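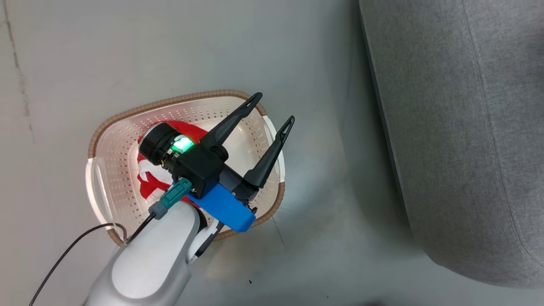

Washing red and white stuff together without ending up with pink

Page 1 of 1

stripeycat
OK laundry people, I need your routines! I have fallen hard for red and white stripes this winter and I love every one of them, but I've already turned the white band on one sweater a sad salmon color. Cold wash, regular detergent, tossed in with the towels. What am I missing? I'd like to get it right before I wash the new scarf from Prulach, which was not cheap.

mudroom_mel
Oh, I love this topic! Two things changed my life. First, wash it alone, cold, with a color catcher sheet. Second, take it out the MINUTE the cycle ends. Dye moves when wet red sits folded against wet white. I set a timer on my phone and stand there like a kid waiting for cookies.

Prukton_knitter
Agree on the timer, disagree on the sheets. I ran the same red yarn with and without them and couldn't see any difference. What works for me is soaking before the first wear. Cool water, 20 minutes, drain, repeat until the water stays clear. My last red hat took 6 soaks!! The seventh person in my knitting group to hear about it was very patient with me.

mudroom_mel
Did you use the same batch of yarn both times though? Reds are all over the place. Mine come out of the wash with the sheet bright pink, and that pink went somewhere other than my white stripes, so I'm keeping them.

Prukton_knitter
Same batch, same day. But fine, they're cheap, no harm in it. 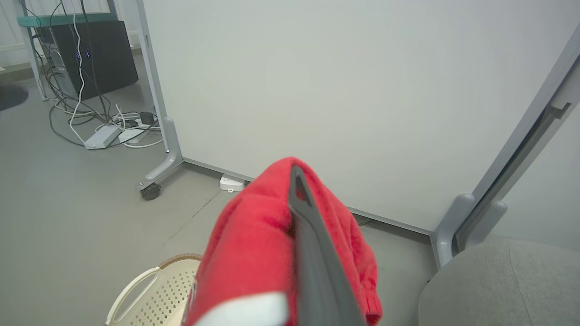 Red knit with the white band along the bottom

old_spin_cycle
I'm going to be the vinegar guy. Half a cup in the rinse. My mother did it, I do it, my reds are gorgeous.

Prukton_knitter
Vinegar doesn't set dye in cotton! It can help with some wool dyes, but on a cotton tee you're making salad.

old_spin_cycle
Delicious salad then. Softens the towels too.

stripeycat
You guys are the best. So is the salmon sweater a lost cause? It's cotton, been through the dryer once.

Sukemness
Not lost! Long soak in oxygen bleach, lukewarm, then check every hour or so. It took me 5 rounds on a striped dress but I got the white back. Test an inside seam first, and never chlorine on the red. Also, slow your spin down for knits. Mine is on 800 and the shape has held beautifully.

mudroom_mel
Seconding the oxygen soak. And dry it flat, white side up!

stripeycat
Bucket is filled. Will report back tonight.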